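Moving to a place with no dishwasher (month two)

So we're two months into the apartment on Skura Street and I'm still getting used to how small it is. I grew up in a house where you could lose a person for an afternoon. Now I can plug the vacuum in once, by the bathroom door, and do the whole place without moving it. I kind of love that!

The move itself was a mess. We got a quote from Chaudhry Movers for 28 boxes, which was my guess, and then I kept packing. Books mostly, and a pasta maker I've used maybe twice. They were very nice on the day and charged us an extra $138, and I couldn't really argue (I did write "misc" on nine of them).

The neighborhood is great, though. There's a bakery called Gatico two blocks down that sells out of the seeded rolls by ten in the morning, so I've become a person who leaves the house before ten. The bus is slow but it stops right outside. And the radiators bang at night, which I was warned about in October when we came to look, and I said oh, I don't mind that. I mind it a little.

The big change is the dishes. I've had a dishwasher since 2000 or so and I thought I'd hate going without. But we eat, I wash, the radio's on, and it's done before the tea is ready. I own way fewer plates now too.
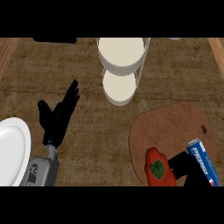

Two plates in a wire rack, my whole evening routine.

Next job is the hallway closet. I've been looking at a shelf kit from Plulletti, but I have to measure first because the back wall is crooked, and the tape measure is in one of the misc boxes. If you've put shelves on a crooked wall, please tell me how in the comments!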